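4. Wiping and writing: what the demonstrations looked like and what the policy learned from them

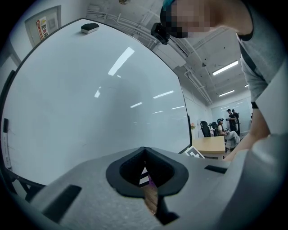
Figure 3. A view from the hand-held gripper during the whiteboard sessions, with the eraser on the top edge of the board.

Why did we collect whiteboard demonstrations with a hand-held gripper when the arm itself was available to us? The hand-held tool let our demonstrators move at their own pace and feel the board push back through their own wrists, and for a task that lives or dies by light, steady contact we found this mattered more than having every recorded motion match the arm's reach exactly.

We should say a little more about that, as it shaped nearly everything that follows. In our earlier work on the Bunby arm (reported in June at our own group's workshop, and only in outline) we had guided the arm by remote control and asked it to clear pen marks from a flat panel. The demonstrations were tidy enough to look at, but people pressed far too hard, or hovered a hair above the surface for a second or two before committing themselves, and the policy faithfully learned to do both. When Naa Ametepe suggested that we put the arm to one side and simply carry the gripper about by hand, the rest of us were a little doubtful, and it is a pleasure to record that she was right.

4.1 Collection

The full set, which we call Ikham, holds 600 demonstrations of two tasks. In the first, the demonstrator picks up the eraser from wherever it has been left, brings it to the board with the felt towards the surface, and wipes until a marked patch is clear. In the second, the demonstrator takes up a pen and draws one short line between two dots. We kept 200 demonstrations for the line task and gave the remainder to wiping, on the grounds that wiping varies a good deal more from one go to the next.

We did not ask for the room to be cleared while we worked. People sat at their desks, walked past, chatted and stood about, and they turn up in the background of a great many recordings. Our feeling was that a policy meant for an ordinary office ought to meet an ordinary office during training, and that it would be rather unkind to spring one upon it later. All faces were obscured before the recordings were used for training, and we saw no sign that this did the policy any harm.

The lens on the gripper is a very wide one, so the board's straight edges come out bowed and a good deal of the ceiling comes along too. We trained on these round pictures as they were. An early attempt at straightening them threw away the outer part of the view, and with it, quite often, the eraser.

4.2 The trouble with shine

A whiteboard is a shiny thing, and under strip lighting it throws back long white streaks which slide about as the gripper moves. In Figure 3 there are several of these on an otherwise blank board, along with a few faint smudges. A person hardly notices them. Our first policy, trained without any special care, noticed them very much indeed, and would break off from a half-cleared patch to go and rub patiently at a reflection — sometimes until the trial ran out of time.

We tried two remedies. The first was to brighten and darken random bands of each training picture, in the hope that the policy would grow used to streaks and stop minding them. This helped on bright days and made very little difference otherwise. The second, proposed by Delali Agyeman, was to give the policy a short run of past pictures in place of a single one. A pen mark stays put on the board as the gripper travels, whereas a reflection drifts across it, and a few moments' memory is enough to tell the two apart. We adopted the second remedy for all the results below, and kept a mild form of the first alongside it, mostly out of caution.

4.3 Results

We tested each version of the policy over 100 trials on the Bunby arm, fitted with a gripper of the same shape as the hand-held one. The board, the room and the lighting were those used for collection, but the starting place of the eraser and the position of the marked patch were chosen afresh each time. A trial was called a success if an onlooker, who had not been told which version was running, judged the patch to be clear.

The version with memory did better than the plain one throughout, and the gap was widest where the patch lay close to a reflection. Wandering off to rub at a bright spot became a rare event. What remained were mostly failures of grip: the eraser taken up at a slant, so that one end of the felt never quite met the board. We had hoped that memory would help here as well, and must admit that it did not.

The line task was less happy. The policy reached the first dot reliably and drew with a pleasing lightness of touch, yet it often stopped short of the second, particularly when its own gripper body had come between the lens and the dot. Demonstrators had the same difficulty, of course, but they could lean over and look. The policy has only the one view, and we think a second, fixed camera would be the natural thing to try.

4.4 A second room

To see how far the skill would travel we moved the arm to the meeting room at Trendcombe, where the board is older and the light comes in from one side through tall windows. Nothing was retrained. Wiping carried over better than we had dared to expect, though the arm was slower to settle on its first stroke. Drawing did not carry over to any useful degree, and we have left it out of the comparison with the Semaan baseline in Section 5, where only the wiping results are considered.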